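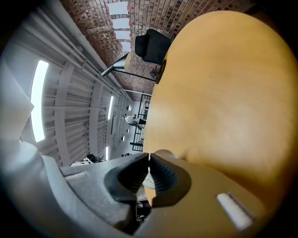 ¿Cuántas demostraciones hacen falta para enseñarle a un robot una tarea sencilla con una pinza de mano? Menos de las que yo creía: con 397 episodios bien limpios entrené una política que funciona mejor que la que había sacado con los 468 originales, errores incluidos.

Y de eso va este tutorial, de la limpieza. Grabar es la parte divertida, coges la pinza, la mueves, cierras los dedos, sueltas, otra vez. Luego llegas a casa con el disco lleno y toca decidir qué se queda y qué se tira. Yo la primera vez no tiré nada (¡con lo que me había costado grabarlo!) y lo pagué con una semana de entrenamientos que no iban a ninguna parte.

Os cuento cómo lo hago ahora con Plirora, que es el conjunto de scripts que uso para alinear vídeo y trayectoria. Si usáis otra cosa, los pasos son los mismos, solo cambian los nombres de las carpetas.

Lo que necesitáis antes de empezar

Los vídeos de la cámara montada en la pinza, la trayectoria estimada para cada episodio, la apertura de los dedos en cada instante y un cuaderno. Sí, de papel. Yo apunto ahí los episodios dudosos mientras los veo, porque si cambio de ventana pierdo el hilo.

Ah, y una copia de seguridad en otro disco. Hacedla ya, antes de seguir leyendo.

Paso 1. Cortar las puntas

Casi todos los episodios empiezan y acaban con basura: la mano que se coloca, la pinza que apunta al techo, un par de segundos en los que estás pensando por dónde entrar. Si lo dejáis, la política aprende también a quedarse pensando. La mía lo hacía de maravilla, se plantaba delante del objeto y ahí seguía.

Yo corto con la velocidad de la pinza. Busco el primer momento en que se mueve de forma sostenida, dejo un pequeño margen por delante y hago lo mismo al final. Ojo con las tareas en las que hay una pausa a mitad, por ejemplo mientras se cierran los dedos: esa pausa se respeta. Solo se tocan los extremos.

Paso 2. Mirar la trayectoria dibujada

Antes de abrir un solo vídeo, dibujad todas las trayectorias en un mismo gráfico 3D. Las malas saltan a la vista. Hay dos tipos: las que pegan un salto imposible de un instante al siguiente (se perdió el seguimiento y se recuperó en otro sitio) y las que se van torciendo poco a poco. Las primeras las descarto sin mirar. Con las segundas tengo más paciencia, pongo el vídeo al lado y compruebo si el giro de la cámara coincide con el de la curva.

Las superficies grandes, lisas y cercanas son malísimas para esto. Cuando una cosa así ocupa media imagen quedan pocos puntos a los que agarrarse, y el seguimiento depende de lo que se vea por detrás. En la sesión de Grendstead perdí un montón de episodios por acercarme demasiado deprisa. En Sanedgate fui más despacio, haciendo antes un barrido lento de la sala para el mapa, y la diferencia fue enorme.

Paso 3. Comprobar que los dedos y el vídeo van a la par

Este me lo salté durante meses y ahora me parece el más importante. Elegid un episodio cualquiera, buscad en el vídeo el instante en que los dedos se juntan y comparadlo con la curva de apertura. Si no coinciden, tenéis un desfase, y seguramente lo tengáis en toda la sesión. El mío era de 2 fotogramas. Parece una tontería, pero la política cerraba antes de llegar y empujaba el objeto en vez de cogerlo.

Se arregla desplazando la señal de apertura antes de recortar nada. Si ya habíais recortado, como me pasó a mí, volved a la copia de seguridad (¿veis?) y repetid el paso 1.

Paso 4. Ver los vídeos

Todos, a velocidad rápida. No hay atajo, o yo no lo he encontrado. Quito los episodios en los que la tarea no se completa, en los que se me resbala el objeto y en los que hago algo raro que no haría un brazo, como girar la muñeca hasta una postura absurda. Los intentos que fallan y se corrigen enseguida los dejo, me gusta que el robot vea cómo se sale de un apuro. Aquí hay gente que opina lo contrario y probablemente depende de la tarea.

Paso 5. Entrenar dos veces

Una con todo y otra con lo limpio, misma configuración, misma semilla. Probad las dos con los objetos en las mismas posiciones de salida, marcadas con cinta en la mesa. Sin esa comparación no sabréis si la limpieza ha servido o si habéis tenido suerte.

Me queda por probar el método con el conjunto Wei, que tiene 662 episodios y mezcla varias tareas. Lo empecé en enero y lo dejé a medias en el paso 2, así que si alguien se ha peleado ya con datos de varias tareas juntas, que me deje un comentario, sobre todo por el tema de los umbrales de velocidad.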